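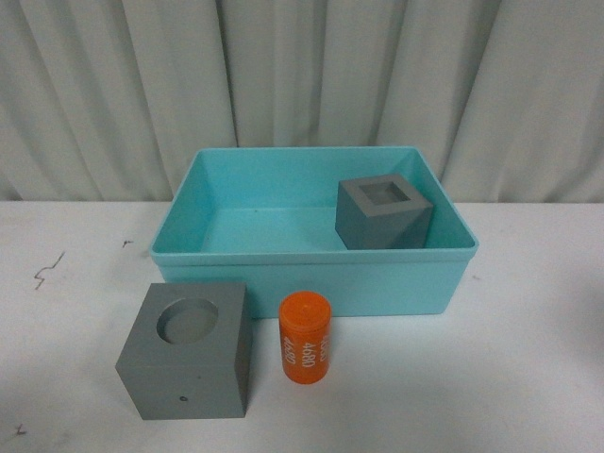

Adska Players' Council
Minutes, Sunday, September 18, 2022

Home | Minutes | Patch Notes | Forums
Search this site Go

Chair: Wendy Clegg
Secretary: Eugénie Leblanc

1. Previous minutes
Approved without changes.

2. Henach build 113
E. Leblanc reported that save files made in build 51 fail to load when the player holds more than 1,000 trade goods. Cause: the item counter is read before the inventory table. A fix has been submitted. Old saves will be converted on first load.

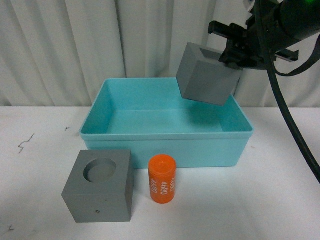 Players should keep a backup copy until the conversion has been tested on Linux.

3. Eridton map
The river crossing still drops frames in four-player sessions. W. Clegg proposed lowering the draw distance on that map only. Agreed. The setting will be exposed in the server config file.

4. Guérin expansion
Release stays in December. Open item: whether ranked matches are locked to owners of the expansion. Deferred.

5. Actions
WC: draft server config note.
EL: test save conversion; report to the forum thread.

Meeting closed. Next agenda to be posted on the forum.

Contact | © 2022 Adska Players' Council | Back to top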